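Kitchen robot rules: frequently asked questions

Last updated March

Are these rules a standard?
They're house rules. Adier wrote them after reading a good deal of supplier paperwork that promised plenty and checked little. Call them good practice if you like — we don't hand out badges.

Why so much fuss over a chopping board?
Boards get shoved about, and a small error in position is enough to make a mess of the next task. Sellers tend to show the run where it didn't matter.

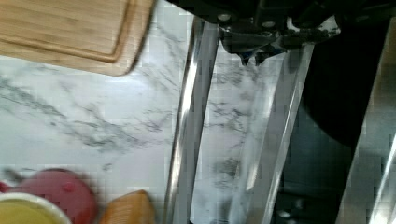
Who may restart an arm after a stop?
Only the person who pressed the stop, or the shift lead if that person has gone home.

How many runs before a task counts as passed?
We ask for 40, with 20 of them after the worktop has been rearranged. Flevitel's sales sheet settles for six. We don't think six tells you much, whatever the chart beside it says. 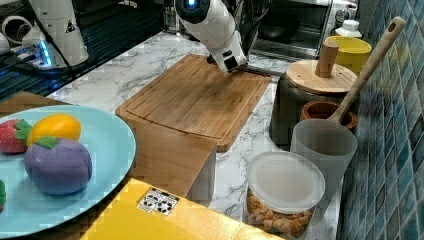 Failed runs stay in the total. A run that needed a nudge from a human hand is a failed run, and we have heard all the arguments for calling it something else.

Can two arms share a worktop?
They can, if each has its own stop and the shared area is agreed in writing. "The software handles it" is not an agreement.

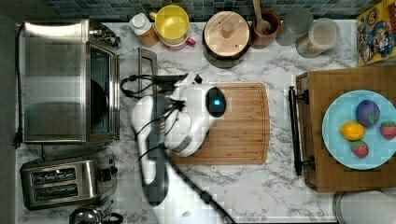
The written copy hangs where the operator stands. Bettencourt keeps its copy on a shared drive, and we doubt anyone opens that during a fault.

Does a Witidness certificate cover us?
It covers the arm as it left the factory. Fit different fingers and you check grip and pinch points again yourself. 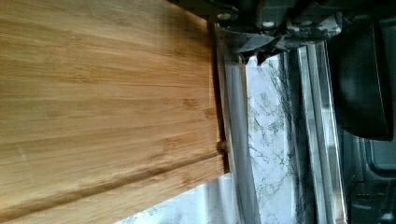
A reader wrote in to say that repeating the checks after every finger change is overkill, and that a monthly check would catch the same faults. Perhaps it would, up to a month late. The rule stays until somebody sends us records.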